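Print this message | E-mail this message

From: Haf Voyle
To: the list
Date: 2/17/19
Subject: Re: Visit to Solletti - was it worth the drive?

> Did anybody from the list make it to the Solletti demonstration? I signed
> up and then couldn't get away. We are looking at doing something with our
> tote storage before next November and I would like to know three things.
> Does the arm really pick totes off a roller rack without a person standing
> by, how much floor does it need, and would you go again? We have the older
> Brultden racks, if that matters.
>
> Ruddock

I went. It's a long drive from our side and the last part of it is all two-lane road, so leave early if you go to the next one. They had coffee. Parking is behind the building and the sign for it is hard to see coming from the north.

There were two groups and I was in the second. The talk at the start was 60 minutes and could have been half that. Most of it was the history of the company and a set of slides on the Zarden software, which is what keeps track of where each tote is. If you have seen one of these packages you know the general idea. The part I wrote down was that Zarden holds the tote's position as a lane and a depth, and does not try to store a measured location. The arm finds the real edge of the tote when it gets there. The engineer said they tried it the other way first and had trouble every time a tote stopped crooked on the rollers.

After that we went out on the floor. The demo rack is stainless steel, with blue crates on more than one level and white rollers for them to run on. They put the view from the camera on the arm up on a monitor, and that was more use to me than watching from behind the line, where all you see is the back of the arm.

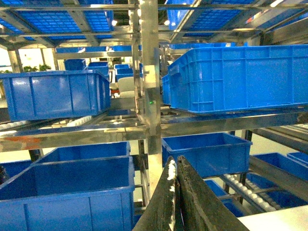
View from the gripper camera, with the two fingers at the bottom and crates on either side of the center post.

To your first question, yes, with some limits. The run we watched was 47 picks and it needed a person for two of them. Both times the tote was sitting at an angle and the fingers closed on the corner instead of the wall. The arm stopped by itself, a fellow reached in and straightened the tote, and it went on. He had to open the gate to do that, and the whole cell stops while the gate is open. I asked if it could nudge a tote straight without help and was told that is being worked on. I would not plan on it until I saw it.

It is not fast. I didn't put a watch on it, but a good picker would beat it over an hour. Their answer is that it runs through the night, and I suppose that's fair for a place that has a night shift's worth of work to give it. We don't.

On floor space, the demo cell takes up 366 square feet with the fence. That does not count the control cabinet or room to bring a cart up to the gate. One man asked about going without the fence and using a floor scanner, and they said it can be done but the arm has to slow down when somebody is near. I did not get a number for how much slower.

On your Brultden racks, I asked for you. They have done one job on Brultden and had to change out the end stops, as the old ones stick up too high for the fingers to get under the rim. They were not worried about the rollers themselves. You would want to send them the lane width and a drawing of the end stop before anybody comes out. They were clear that they won't quote from photos.

A few other notes, in no order:

The finger pads are a wear part. They keep spares on the shelf and changing a pair takes 8 minutes, by their account. We didn't see it done.

Totes have to be all one make in a lane. Mixed sizes across the rack are fine as long as Zarden knows which is which.

Overfilled totes are a problem. If anything sticks up above the rim the arm backs off and flags it. That would be us every day in the fall.

No prices were given to the group. They'll talk to you one at a time.

Would I go again? Not to the same demo. I would go see it at a customer's site if they offer that, and I told them so. If you do call them, ask for the applications people and skip the sales line. I have the handout with the drawings and can copy it for you, just send me your mailing address off list.

Haf

Print this message | E-mail this message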